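4. Method

The task was taken from the Clilley recycling line, where old desktop computers are stripped by hand. We wanted to know whether an arm could learn where to put its gripper inside an open case from simulated cases alone.

We built 3,000 simulated cases in Koro and trained the grasp network on them. Clementina Barros wrote the case generator, which shifts the cables and swaps the cards between runs. No real pictures were used in training.

For the real trials each tower was laid on its side on the grooved table with the side panel off. The arm came in from above and stopped over the motherboard before choosing a target. Cables were left as we found them — tidying them first would have made the test too easy.
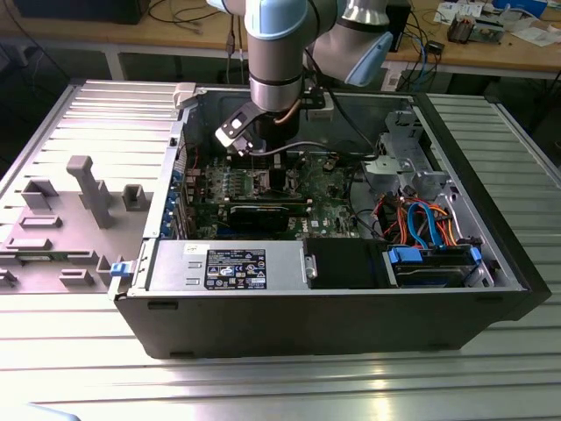 5. Results

We ran 100 real trials. Graphics cards were the easiest part to locate. Drive bays gave the most trouble, mainly where cables looped over them, and the network often chose a cable instead of the drive. Lowering the wrist speed made no difference to this. We did not have time to retrain with denser cabling.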